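APRIL 2024

**Sotelo Tenants' League Questions Drilano's "Fresh at the Door" Numbers**

Grocery delivery firm Drilano says its discount produce box has reached 2,904 households in the Sotelo district. The Sotelo Tenants' League would like to see how that figure was reached. Company records shared with the League list 1,794 addresses, and Drilano has not explained the gap.

"A box sent is being counted as a household fed," said Corinne Strickland, who chairs the League. "We asked for the method in writing and got a brochure."
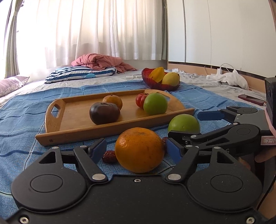 *An orange and dried jujubes on a blue cloth.*

Drilano also claims members save 50 percent on fruit. The League compared four weekly boxes with shelf prices at Zunow Market and could not find that saving in any of them. Drilano's comparison appears to use list prices from a store outside the district, and leaves out the delivery fee.

Darnell Haverford, a League member who canceled his box, said the discount "went away once I added up the receipt."

The city is due to decide in August whether to renew Drilano's subsidy. The League is asking for the full address list to be audited before that vote, with names removed.

**Press contact:** Yolanda Rosenthal, Sotelo Tenants' League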